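Three weeks into the run of Parka and she still hasn't unpacked. Boxes in the hall, a kettle on the floor, scripts everywhere. We meet in her kitchen becuase the café over the road is shut, and she makes tea in the only two mugs she can find.

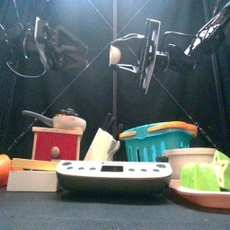

Words: Staff writer | November 8, 2018 | Film & TV

The actress, who asked us to leave her name off this one until the Mutine contract is signed, is best known for playing the older sister in Tillilum. Four series. Then nothing for a while, by choice.

"I was tired," she says. "I'd been in that show since I was 18. I'd never paid a gas bill. I didn't know what I liked eating."

So she went home. Took a job in her aunt's shop, learned to drive, failed the test, passed it. Did she miss acting? Long pause.

"Not the first year. Second year, yes, badly. I'd watch something on telly and say the lines back to it."

Bastos brought her back. A small play, a room over a pub, 210 seats when they squeezed the benches up. She read for the daughter and got the mother, which she wasn't pleased about at first.

"I thought, hang on, am I that old? But the mother has all the good bits. She gets to shout. She gets the letter scene."

The letter scene is the one people talk about. She did it sitting down, back to half the audience, and some nights she couldn't hear a cough.
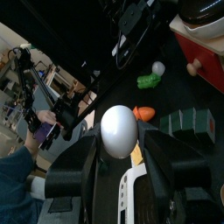 She says she still can't read that letter without her throat going, and she's kept the prop copy in a drawer somewhere, or a box, she isn't sure now with the move. Bastos moved to a bigger house after that. 971 seats, proper dressing rooms, a shower that worked.

"I hated it for a week. You can't see anyone's face. Then I got used to it and got a bit grand, I think. My mum told me off."

Parka is a different thing again. Telly, cold, mostly outdoors. She plays a ferry cook who finds a coat that isn't hers, and that's as much as she'll say. Were the stunts hers?

"One of them. I fell off a jetty. It wasn't meant to be a stunt."

She laughs for quite a while at this. More tea. The phone goes twice and she ignores it both times.

On Mutine, very little. Filming starts in December if the money holds. She has a dialect coach and is behind on her homework. She'd like to sing in something, properly, but hasn't been asked.

And Tillilum? There's been talk of a reunion special.

"I'd do it," she says. "I'd want to read it frist. But I'd do it. They were my family, that lot, we still ring each other at Christmas."

Parka continues next week. The special hasn't been confirmed.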